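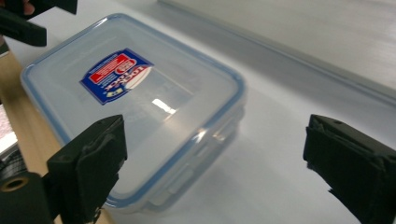

Running a sidewalk audit on your own street is one of the most satisfying things you can do with a free afternoon, and you don't need any training to start! An audit is a walk with a form in your hand, where you write down every spot that makes life hard for someone on foot or on wheels. Pack your kit the night before. You'll want a clipboard, two pencils, a tape measure, sidewalk chalk and a phone with a stopwatch. I keep the small stuff in a clear plastic food container with a blue-rimmed lid, so I can see what's missing before I leave the house.

Step 1: Pick a short route

Go for a loop of 24 to 27 minutes at an easy pace. Longer than that and your notes get sloppy (mine sure did). Choose a walk people really make, like home to the bus stop or the school to the library. My first one ran down Perholm Avenue to the Irnura Street bus shelter, and I filled both sides of the form before I got halfway.

Step 2: Walk it once without writing

Just look and listen. Where do you slow down? Where do you step into the road? Then turn back and do it again with the pencil out.

Step 3: Time the crossings

Start the stopwatch when the walk signal comes on and stop it when the steady hand appears. Do this three times at each light. After that, measure the crossing from curb to curb, using a map tool on your phone if the street is too busy for a tape. Please don't stand in traffic for a number!

Step 4: Check the width and the ramps

Measure the sidewalk at its narrowest point — a utility pole or an overgrown hedge usually decides it. At each corner, write down whether there is a ramp and whether it lines up with the crosswalk. Heledd Maddocks, who walked the Mfaume Road loop with me in January, brought her wheelchair and found four bad lips that I had strolled right over.
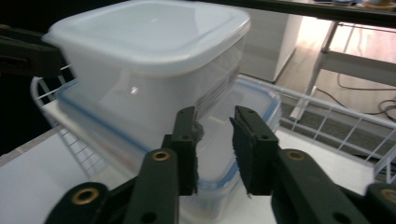
Two containers with lids, one smaller than the other.

Step 5: Go back after dark

Take a friend and wear something bright. Mark each streetlight that's out and copy down the pole number if there is one. Crosswalk paint that looks fine at noon can vanish at night, so give it a second score.

Step 6: Write it up and send it in

Keep it to one page, with the worst spot at the top. Give the nearest address, the problem and what you'd like done. Nii Yakubu sent his Protau Hill audit to the city on 18 June 2020 with a hand-drawn map attached, and he got a call back about the missing ramp. I love that map!

Save a copy of everything, including the rough notes, and put the same route on your calendar for next year. Blank forms are at the library front desk. Ask for the walking audit folder.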